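Ticket 320 – Kolier parts order, capacitors short and bins mixed up
Status: open
Sent to: Truvstead spares desk

Hi all, me again! Sunday's delivery from Wukavier has been unpacked and I'm stuck on two things. The order was for push buttons in red, yellow and green, plus a bag of the black electrolytic capacitors, and the capacitors have come up short – the packing slip says 170 and I make it 168.

I've put a few of each out in the blue stacking bins on the taped bench so you can check them against your list.

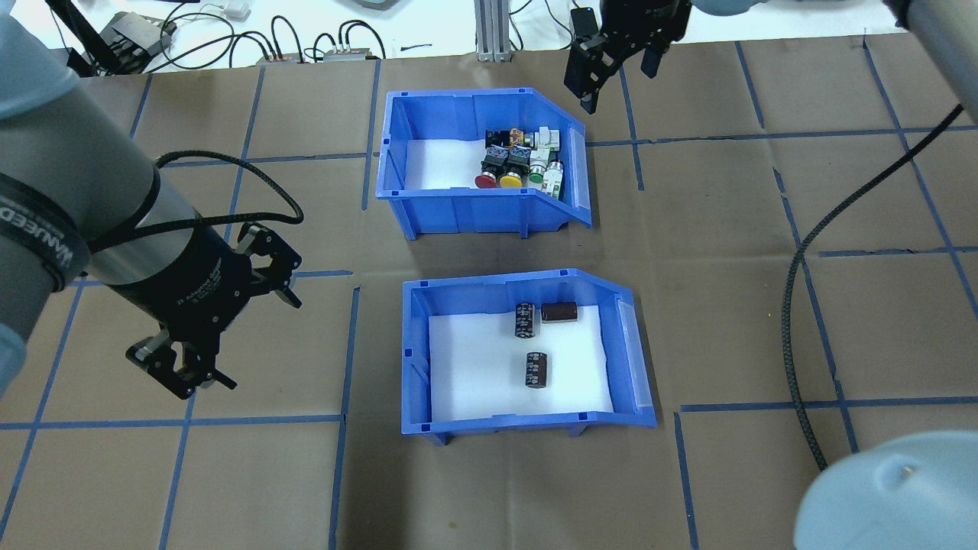
Push buttons in the upper bin, capacitors in the lower one

Second thing – does the green button with the white body belong with the red and yellow ones, or is it a stray from the Portela order? I tried the parts list, but page 115 only gives the black contact blocks. I've left the bin labels off until I hear back. Could you send the two missing capacitors with the next box, please?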